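Family Records II
Handout 7: Death notices and obituaries as sources
Revised 7/31/21

1. Terms

A death notice is a paid item, usually short, placed by the family or the funeral home. An obituary in the strict sense is written by newspaper staff. Many papers now use one word for both. In your citations, use the heading the paper used, and put the type in brackets if you can tell which it is.

A funeral program is a third type. It is handed out at the service and often contains an obituary longer than the printed one. A memorial card is a fourth and seldom gives more than the name, the dates, and a verse.

2. Who supplied the facts

The informant is rarely named. For a death notice, the usual order of likelihood is the surviving spouse, an adult child, a sibling. The informant was present for some of the events and not for others. A daughter may know the date of her mother's death at first hand and the date of her mother's birth only by report. Rate each statement separately. A single notice can hold a primary statement and a third-hand one in the same sentence.

Statements that tend to hold up:
Date and place of death
Place and time of the service
Names of living children
Last employer

Statements that need a second source:
Birthplace, where county lines have moved
Maiden names of grandmothers
Military rank and unit
Year of arrival in a town
"The first," "the oldest," or "the only" anything
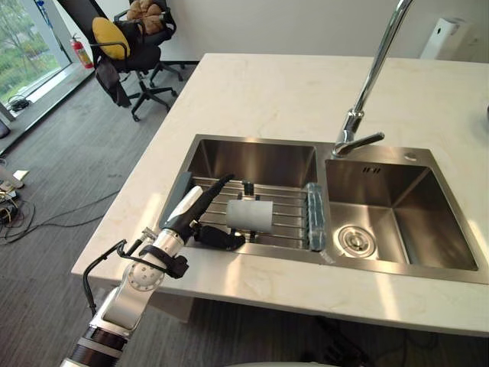 Double-basin sink in a marble-patterned countertop.

3. Reading the survivors list

The list follows rules, though they vary by paper. Children are normally given in birth order, with spouses in parentheses. If the spouse's name stands in parentheses between the child's first name and surname, as in "Ellen (Mark) Plavley," the surname belongs to the couple. Do not read Mark as a middle name.

"Preceded in death by" covers people who died earlier. An infant who died may be left out. So may a former spouse. The absence of a name is weak evidence and should never be entered as a death or an estrangement.

Numbers of grandchildren often include stepchildren. The phrase "a host of nieces and nephews" gives no count and should be copied as it stands.

Place names after the survivors are places of residence on the day of writing. They are useful for finding the next record. In the Godholm exercise, one line of residences led to the city directory, the directory led to a street address, and the address led to the deed.

4. Length and cost

Paid notices are priced by the line or by the word, and this affects content. The Plavley paper set a limit of 400 words for its lower rate, and many notices from those years stop just short of it. When a notice seems to lack a section, check the rate card, if one survives, before drawing a conclusion from the gap.

5. Dates given as weekdays

Notices written for a weekly paper often say "died Saturday" with no date. Work from the issue date. Count back to the nearest day of that name, then test the result against the date of burial. If the issue came out on the same weekday, consider the week before as well. Record both the wording and your computed date.
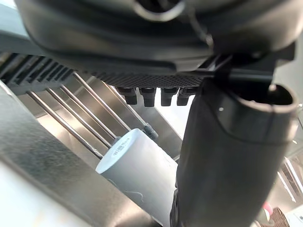 Kibet Mabula objected that the issue date is itself unsafe for some weeklies, as the masthead may carry one day and the mail copies another, and that the burial register should be tried before any counting is done. The point is accepted for the February issues in the Mfinanga set. For the rest, the masthead date may be used, with a note.

6. The Flondudine index

The index covers 2,000 notices. It was made from clippings, so the page number is often missing. Women are entered under the married name only. Search the husband's surname first, then the maiden name in the remarks column. Spelling follows the clipping, errors included.

An index entry is not a source. Cite the clipping, and state that you saw it.

7. Assignment

Choose one notice from the Mfinanga set. Extract 20 separate statements. For each, give the exact wording, the likely informant, your rating, and one record that could confirm it. Use the form attached to Handout 5. Obituaries of your own relatives are allowed if a copy of the clipping is turned in with the form.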